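Sie lacht, als ich nach der Maserung frage. »Da könnte ich stundenlang drüberstreichen«, sagt die Tischlerin, die in Ondale Arbeitsplatten aufarbeitet – und man glaubt es ihr sofort.

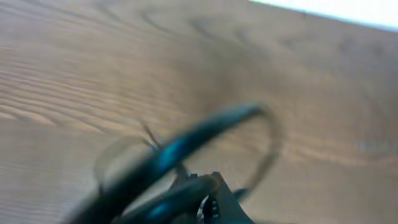 *Zuletzt geändert: 2024-10-27*

Warmes Braun, helle und dunklere Streifen in langen Wellen: Für sie liest sich das wie eine Landkarte! »Schauen Sie, wie eng die Linien erst laufen und wie weich sie dann werden«, schwärmt sie. Im Januar hat sie in der Werkstatt Ishida angefangen, sieben Tische sind seither fertig geworden, der größte ging nach Mudville.

Ob eine Tischplatte nicht vor allem praktisch sein müsse? »Natürlich! Da wird geschraubt, da liegen Kabel, da stützt man sich auf. Aber schön darf sie trotzdem sein.« Geschliffen wird bei ihr erst mit 40er-Korn, ganz zum Schluss mit 200er, immer mit der Faser. 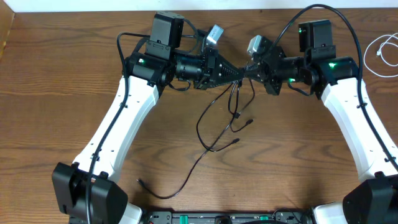
*Wellige Maserung in warmem Braun, dahinter die weiße Wand.*

Weiße Wände mag sie übrigens sehr. »Dann leuchtet das Holz erst richtig«, sagt sie und ist in Gedanken schon beim nächsten Auftrag, einem langen Tisch für Priltano.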